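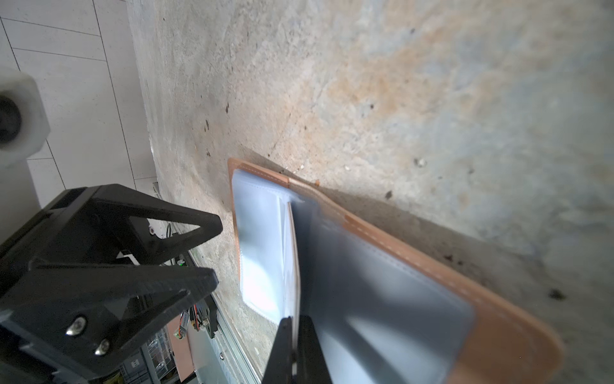
Demonstration days select for tasks that finish. The Clarnarden open day in March had 17 stations, and most of them moved rigid objects between fixed points. Those stations ran without a stop and drew the largest crowds. I think the crowds were looking at the wrong part of the hall.

The station worth the trip was Foltley's page-turning cell. The task is to take a leather document holder with clear plastic sleeves and turn one leaf. The gripper has two narrow black fingertip pads on open, triangular fingers. It pinches the thin edge standing up between the sleeves, and the arm sweeps the leaf over. A person does this without looking. For a machine it is a hard problem, and the reasons are ordinary ones. Glossy plastic reflects the lights, so depth estimates are poor exactly where the fingers need to go. The edge bends on contact. If the pads close too low they catch a neighboring sleeve, and if they close too high they slide off.

Younes Lamrani ran the cell and kept a log on a clipboard that visitors were free to read. The log listed 397 attempts over the preparation period, sorted by failure type. Slips at the edge were the largest group, followed by double picks. He also logged 4 attempts in which the leaf turned but the whole holder moved with it. Foltley counts those as failures. I would too, but I have seen vendors count them the other way.

My argument is that the log should have been the exhibit. A visitor who sees one clean turn learns that the turn is possible. A buyer needs the rate, the conditions, and the cost of each miss. At the Hukance stand, two aisles over, I asked for the same numbers on a bin-picking unit and was given a brochure with a cycle time.

Younes Tahiri, who buys equipment for Zacharopoulos and walked the hall with me, disagrees. He holds that failure logs from a demo cell say little about a plant, where lighting, wear and operators all differ. He is right about the transfer problem. I still want the log. It shows which variables the team has bothered to separate, and that carries over to a plant better than a success rate does.

Next year I would ask Clarnarden for one rule: each station posts its attempt count and its failure categories at eye level, updated hourly. Foltley could comply by turning the clipboard around.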